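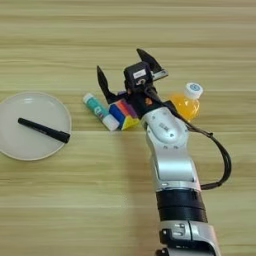
Bheki Mabaso
Does marker really come off a white plate? My son's pen rolls onto ours when we do crafts at the table, and the box of Jolier pens swears it "wipes away." I doubt it. I'm more worried about glue on the wood, too.

Anel Botha
Depends on the glaze. Rubbing alcohol took it off mine, but an old scratched plate kept a gray shadow. I wouldn't believe the box – try a dot on the underside first. Glue stick on wood: damp cloth, a little dish soap, go with the grain. Keep the alcohol off the table, it can dull the finish.

Keabetswe Naidoo
just put newspaper down. we go through around 100 sheets a year and the table is fine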